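Bin picking cell, cable dress and fingertip swap notes

Drordale Automation Board > Cells and Fixtures > Small arms

spindle_otter
Posted 8/13/26

OK so I finally got the Urkgate cell running the way I want and I have to share, because this board talked me through most of it back in May! Short version: one arm, one open sheet-metal bin, mixed bars and blocks, pick and re-drop all day. The log says 2,637 picks since I last touched the fingertips, and I'm pretty thrilled with that.

What changed:
Cable slack at the wrist. I had it way too tight before and the yellow line was getting yanked whenever joint six went past 37 degrees. Now it has a proper loop.
Clear fingertips in place of the old black rubber ones.
Bin clamped at the rim (one spring clamp so far).

gantrymoth
Love it. How long does a fingertip swap take you now?

spindle_otter
Around 27 minutes if I redo the grip calibration, way less if I skip it. I don't skip it anymore, lol. Learned that one on the Etar job.

gantrymoth
Ha, fair. I'd still zip tie that yellow line every few inches. Loose loops snag.

pallet_jack_fan
Disagree with gantrymoth. Tie it down hard at a wrist and you move all the bending to one spot, and that's where it breaks. I lost two cables that way on a Delorme cell. Let it float, tie it at the upper arm, and use hook-and-loop if you have to tie it anywhere else.

gantrymoth
Floating is fine over a flat table. Over a bin with walls that high? The loop goes down in there with the gripper. I'd want a sleeve on it at least.

spindle_otter
You're both kind of right, which is annoying :) A sleeve is on order. Current state, arm down in the bin with the reddish bars and the green ones, yellow line coming down over the wrist and looping up beside the orange-brown housing:
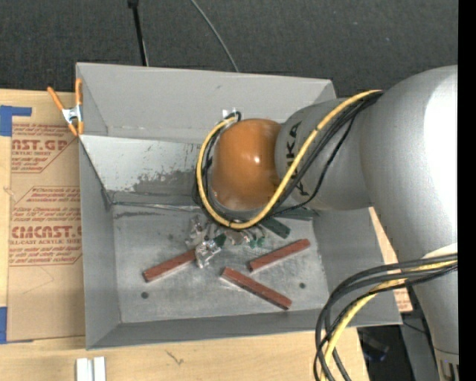 kettle_relay
One clamp wouldn't be enough for me. If a fingertip catches a wall, the bin will pivot around that clamp and every pick after it is off. Put a second one on the opposite corner and check your bin position at the start of each shift.

spindle_otter
Good call, I'll add one tonight. I do check position, but only when the miss count goes up, and it got to 41 last week before I looked. Should be a morning thing.

pallet_jack_fan
Mark the bin corners on the table too. Pencil is fine. Then you can see a shift from across the room.

gantrymoth
Post again when the sleeve is on, I want to know if it stiffens up the wrist. Still say zip ties.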